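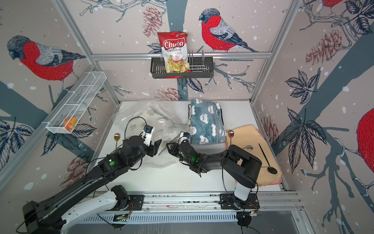 3.2 Beschaffung und laufende Kosten

Der Antrag vom Februar sah zwei Arme, eine Schiene und ein Gehäuse aus Aluminiumprofilen vor. Löffel, Decken und Tüten kamen darin nicht vor, weshalb sie bis heute unter „Sonstiges“ geführt werden. Für Kabel, Halterungen und Kleinteile von Meddale fielen 2.355 Euro an, für Ersatzgreifer von Hunura weitere 382 Euro. Die Wandverkleidung mit Dompfaffen ist der einzige Posten, den die Verwaltung ohne Rückfrage genehmigte.
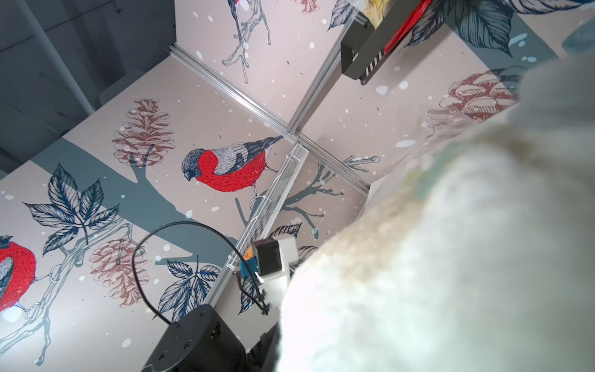

Abb. 2: Blick aus der Handgelenkkamera; rechts im Vordergrund ein weißes, plüschartiges Objekt.

Für die zweite Ausbaustufe am Standort Plellden planen wir 40 Arbeitsstunden je Zelle allein für die Verkabelung ein. Im ersten Plan stand dafür eine Null.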